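Veltilard replacement gear sets are supplied by Sonadmont for hand-cranked and motor-driven wool winders, including the Tapley bench winder. Each set restores the drive between the crank shaft and the winding head, and is sold complete with washers, a retaining clip and a printed fitting guide.

## Choosing a set

Sets are available with a 12 mm or a 26 mm shaft length. Measure the old shaft before ordering - the two lengths cannot be exchanged on the same winder. Winders sold under the Coretstead name take the shorter shaft only. 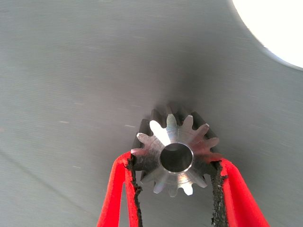 Orders received before noon are sent the same day. Country and island addresses should allow further time for delivery. Unused sets may be returned in their packaging within 26 days, and the customer pays the return postage.

## Fitting and care

Disconnect the power supply on motor-driven models before removing the cover. Apply a small amount of light machine oil to the shaft and wipe away any excess. Grease must not be used, as it collects fibre and will slow the winding head.

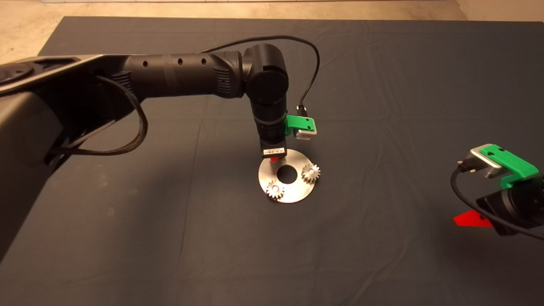 *Flat, round metal disc on a fabric-covered table.*

Work on a covered surface so that clips and washers do not roll away. The cover screws should be tightened by hand only. Clean the drive each December, or sooner where the winder is used for mohair or other long-haired yarns.

## Bench cloth

A bench cloth may be added to any order. Wash in cool water and dry flat - do not bleach.

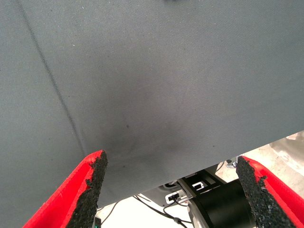
*Grey twill-weave fabric, close view.*

Prices and stock were last reviewed on 29 July 2025. Trade accounts may order in cartons of 13 sets.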